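Square attendant, part time, Gulludholm

Ledico is hiring one person to look after the open square at Gulludholm. The work is outdoors in all weather: sweeping the pavement, raking leaves and twigs from under the trees, emptying bins, and reporting cracks or loose curbs to the office.

Hours are 80 a month, starting in March. Shifts begin at 6:30 a.m. You will need to lift 30 pounds and walk most of the shift. No experience needed. We supply gloves, boots and a rain jacket.
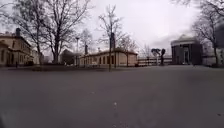 Pay is $998 a month, paid by direct deposit. To apply, pick up a form at the Ledico front desk or ask for one by mail. Please list one past employer we can call.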